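Barville Community Kitchen – second progress report
For: Llinos Morris, Dratstead Fund
From: Siwan Parry

Hi Llinos,

Thanks for being so patient with me on this one! You asked for something you could read over a cup of coffee, so I've kept the numbers for the spreadsheet and I'm going to tell you how the kitchen is coming along.

The big news is that the counters are in and we're cooking on them. The marble went down in September, after the first slab turned up with a chipped corner and had to go back to Evwood (they were very nice about it, and they swapped it without charging us for the second delivery). That cost us 9 days. Leonardo Longo used the gap to finish the wall tiling, so we didn't lose as much time as I'd feared, and the tiles got a proper chance to set before anyone started leaning things against them.
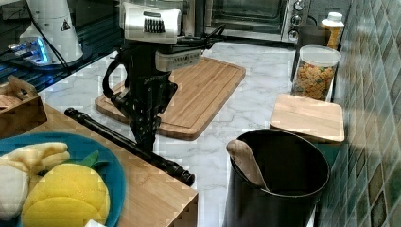 Storage was the part of the grant I worried over most, because our old kitchen had things piled on every surface and people gave up looking for a knife before they'd started. We've gone with a simple rule now: what you use every session lives on the counter, and everything else goes in a cupboard with a label on it. So the toaster oven has its spot at the back, the big bamboo board with the groove around its edge stays out for chopping, and the colored pasta sits in a clear jar by the green and brown tiles where people can see how much is left. The spatula has its black holder near the front. Lahcen El Fassi runs the Tuesday group and he's been strict about it – he makes everyone put things back before they sit down to eat, me included.

The groups themselves are going well. We're running 3 a week, with 8 places in each, and the Tuesday evening one is full with a waiting list. I'd budgeted for a slower start than that, so we've spent more on groceries than planned and less on posters. I'm hoping you're okay with moving a little from one line to the other. I've marked it in yellow on the spreadsheet.

What people want most is knife work and quick suppers. Zixuan Jin has been teaching the basics on Thursdays, and she starts every newcomer on onions and carrots, which gets a few groans, but they're so much faster by the third week! We did try a bread session as well. It ran over by an hour and we had people eating warm rolls in the parking lot at nine at night, so next time we'll make the dough ahead.

The boards have turned into a bit of a subject here. We'd asked for plastic ones in the original bid and then the group voted for wood, and I have to say I've come around to it. They're nicer to work on and they stay put on the marble if you lay a damp cloth underneath. Washing up takes longer, though, and we need somewhere better to dry them.
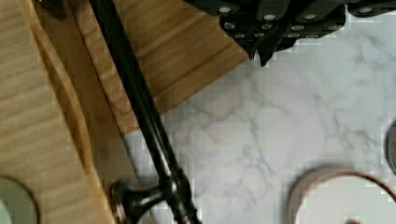

Will the wooden boards need replacing before the grant ends?

We don't expect so. We oil them once a month and keep a separate one for raw meat, and I've set aside a small amount in case one splits.

Still to do: the drying rack, a second set of measuring cups, and the shelf above the sink, which Vidal have promised and then moved twice. I've told them we need it before the next block of sessions starts. That block runs for 6 weeks, and Lahcen wants to finish it with a supper for families. Do come if you can – he's planning far too much food already.

I'll send the receipts over separately once I've chased the last one from Evwood.

All the best,
Siwan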